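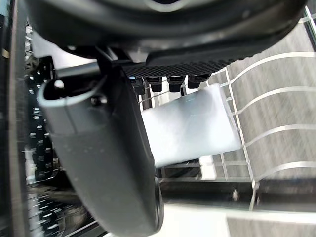 The white wire rack, close up.

Washing Up at Gramdale

Welcome to the kitchen page! I've been meaning to put this little gallery together since the start of November, and Damir Stojanovska finally talked me into it over a second helping of soup. It's a small collection and a homely one, mostly sinks and racks and whatever was left out on the counter, but I've grown very fond of this kitchen and I hope you'll enjoy poking around in it.

I do love a wire rack – thin white rails, plenty of air between them, and room for all the light, see-through things that would otherwise slide about on the counter.

Over at the big double sink, the long pale countertop with its gray veining is my favorite spot in the place. A clear plastic bottle has the metal dish rack, there's a small gray cup held on its side over the left basin, and farther along you'll find a bowl of fruit with a pink peach and a green apple in it (I'd have the peach, every time), right next to the wicker basket. Do look for the round pumpkin pillow on the chair at the back, too. Damir has asked me twice now where he can get one.

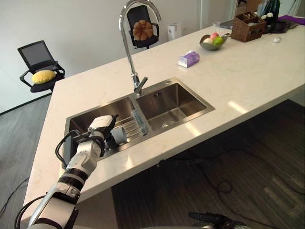 More from the Gramdale rooms

The pantry and the hall shelves are coming next, once I've sorted through the 136 pictures still sitting in my folder.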